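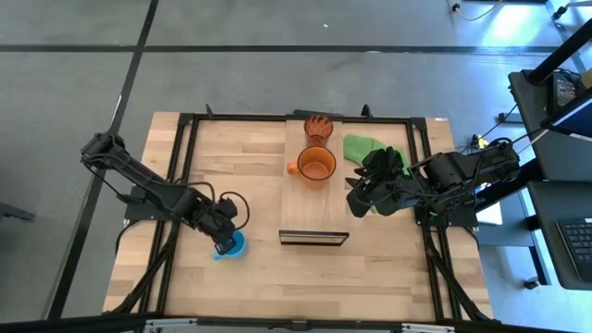 Dimitriou writes that the webmail page kept logging him out until he cleared the old forwarding address, so do Step 1 first even if you think you have no forwarding set up.

Setting up mail forwarding on your Gedbridge account

Forwarding sends a copy of each new message to another address. It does not move mail that is already in your Inbox.

1. Log in to Gedbridge webmail with your full email address and password. Click Options, then Forwarding. If there is an address in the Forward to box, delete it and click Save.

2. Log out, close the browser window and log back in.

3. Go to Options, then Forwarding again. Type the new address in the Forward to box. Check the spelling – webmail will accept an address that does not exist.

4. Choose Keep a copy on the server or Delete after forwarding.

CAUTION: With Delete after forwarding selected, a message refused by the other mail system cannot be recovered from your Gedbridge mailbox.

5. Click Save. A confirmation message goes to the new address. Open it and click the link inside. The link is good for up to 2,880 minutes. Until you click it, mail stays in your Gedbridge Inbox as usual.

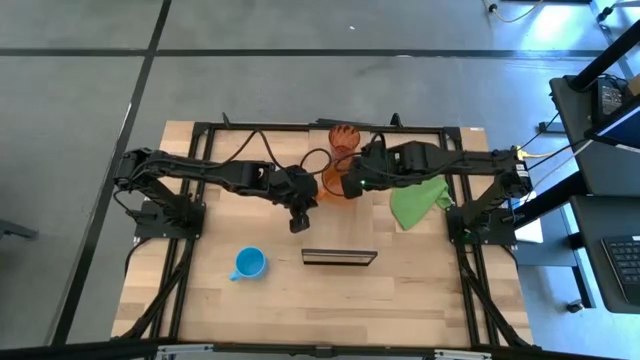

Page last changed: April, revision 4

6. Send yourself a test message from a third account, not from either of the two you are linking. Some systems hide a message that appears to come from your own address.

If the test message does not arrive

Look in the Junk or Spam folder of the new account. If it is there, mark it as Not Junk and add the sender to your address book.

Error 151 means the confirmation link has expired. Go back to Step 3 and enter the address again.

Note: Customers who came over from Wanddale must use their new login name here. The old one still works for dial-up but not for webmail.

To turn forwarding off, clear the Forward to box and click Save. Mail already on its way will still be delivered to the other address.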